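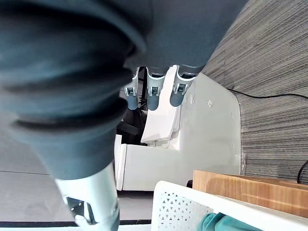

Fig. 7. Dark fabric, bunched in thick folds.

Guides > Plukar Washer > Sorting and Loading

I'm Ostap Derkach, and I wrote this part after one too many loads in Trevness came out in a knot – so it's a bit bossy, sorry!

1. Empty every pocket. Check the little coin pocket too (I never used to).

2. Sort by weight as well as color. Towels and thin shirts don't spin well together.

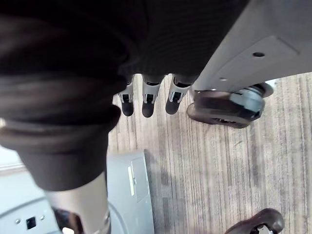 3. Turn knits inside out and close any zippers. If the label says hand wash, I'd believe it, whatever your neighbor tells you.

Note: Wool and silk go on the Delicate program, with half the usual soap. My first Zinchenko sweater went through on Cotton and now fits a teddy bear.

4. Drop things in one at a time, shaken out, and stop while you can still fit a hand on top of the load.

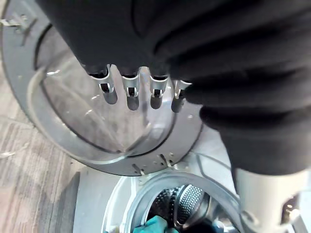
5. Push the door until it clicks, pick your program and press Start. Error 322 means the door isn't latched – open it, look for a trapped sock and try again.

CAUTION: Never force the door while the lock light is on. Wait for the light to go out, even if you're running late!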